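About Wekodell

Wekodell is a small workshop that makes and repairs bevel gears and the small differentials in which they work. We are located on the second floor of an old textile building in Fondero, above a store that sells paint. If you come by the street, please look for the green door and ring twice, the first bell is sometimes not heard when the lathe is on.

How we began

The company was started as a repair service for clock towers and for weighing machines. In those years many such machines were still working in the towns along the river, and when a gear lost a tooth the owner had two possibilities: to throw away the machine, or to find a person who could cut one new gear. Big factories did not want an order of one piece. We accepted it. The first workshop had one lathe, one gear cutter that was older than all of us, and a table from a school kitchen. The table is still with us and we use it for lunch.

Slowly the orders changed. The clock towers got electric movements and the weighing machines went to museums. But other customers came to us, mostly makers of small hand tools, model builders, camera stand makers and repair people for garden machines. They all needed the same thing, small gears which turn a movement around a corner. This became our main work, and for the last 13 years it is almost the only work we do.

The name Wekodell does not mean anything in any language we know. It was made from the first letters of the streets where the founders lived, and then one vowel was added so that it could be pronounced on the telephone.

What we make

Our catalog has 142 bevel gears today. The smallest one fits on the nail of a little finger and the largest one can be carried comfortably in one hand. Most of them are made from steel. We also make a few in brass, for customers who restore old instruments and want that the new part has the same color as the old one.

We sell gears in pairs when this is possible. Two bevel gears that will run together should be cut one after the other, on the same machine and on the same morning, and they should stay together afterward in one bag. A gear from one pair will usually turn with a gear from another pair, but it makes more noise and it wears earlier. For this reason we write the pair number on the bag, and we ask our customers to please not mix the bags before the assembly.

Besides single gears, we make these things:

- Small differentials with four bevel gears, ready to be built in
- Plates and pins for customers who assemble by themselves
- Replacement gears after a sample or a drawing
- Repair of old gear sets, if at least one good gear is left

The smallest order is one piece. The largest order we accept is 500 pieces, and for this we need normally until the end of the next month. For bigger numbers we recommend our friends at Huang, on the other side of the river, who have more machines than we have and who are also very correct people.

How a gear set comes together

Visitors often ask to see the cutting, because there are chips and oil and a nice sound. We show it with pleasure. But in our opinion the assembly is the more interesting part, and it is there that most mistakes are made.

We assemble on a dark cloth. It is a habit from the clock time. A small steel part that falls on a bare table will jump, and then one looks for it under the cabinets for the rest of the afternoon. On cloth it stays where it fell. The cloth is shaken out each evening over a white tray, and what is found in the tray goes to the person who lost it, with some comments. 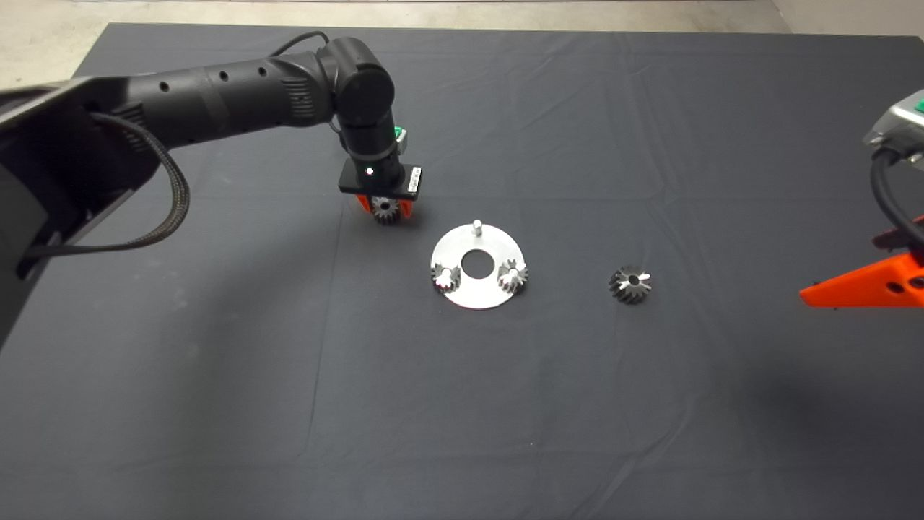
Bevel gears going onto the pins of a round plate. One more is waiting on the cloth.

The order of the work matters. First comes the plate, which must lie flat. Then the pins are checked by hand. A pin that is a little bit too tight will let the gear go down, but the gear will not turn freely, and one feels this only when everything is closed and must be opened again. After the pins come the gears. We like to set first the two that face each other. When these are sitting well, the other two find their place more easily, and the teeth can be brought together without pressure. If pressure is necessary, something is wrong, and we stop and look.

Before a set leaves the house it is turned by hand, slowly, for ten full turns in each direction. We listen and we feel. There exist instruments for this test, and we own one of them, but the fingers are quicker for finding a burr on a tooth. Sets that do not pass are taken apart, cleaned, and assembled one more time. If they do not pass again, the gears go into the scrap box and we cut new ones.

Our grease

Many people write to us about grease, so we put the answer also on this page. For steel gears inside a closed housing we use a soft grease, very little of it, put on with a small brush between the teeth. For open gears we recommend a dry wax, as grease collects dust and the dust works then like sandpaper. Brass gears in clocks should be left without anything on the teeth. Please do not use kitchen oil. We have received gear sets with kitchen oil and they needed two days in the cleaning bath.

Courses in the workshop

Every October, and again in spring, we give a short course for people who want to learn to assemble and adjust a bevel gear set. It takes one long day, from 8:30 in the morning, with a soup at noon. There are places for six persons. You do not need experience, but you need patience and good reading glasses if you normally use them. Each participant builds one differential and takes it home. The course is held in English, and we speak slowly.

For schools we lend a wooden box with loose gears, plates, pins and a printed instruction. The technical school Cluvia has used it with the first-year classes and sent us back a list of corrections for our instruction, for which we are grateful. The new version is easier to understand. The box can be kept for three weeks. Please count the parts before you send it back to us.

Visiting and ordering

The workshop is open in the mornings until 12:30, and in the afternoons after a telephone call. You can bring your broken part without an appointment. It helps us very much if you bring also the gear that runs against it, even if it looks still good, and the shaft if it can be removed. A photograph is useful for a first answer, but we can not give a price from a photograph alone.

Write us the number of teeth, the hole size and for what machine it is. If you do not know these things, write us what you know. We answer all letters, usually within the same week, except in the first half of August when the workshop is closed and the machines are cleaned.

Parking is behind the building, next to the paint store. The elevator is for goods only, so if the stairs are difficult for you, please ring and we will come down.

Contact | Catalog | Courses | Directions
© Wekodell, Fondero. All rights reserved.
Shared 13 times | 2 comments
Back to top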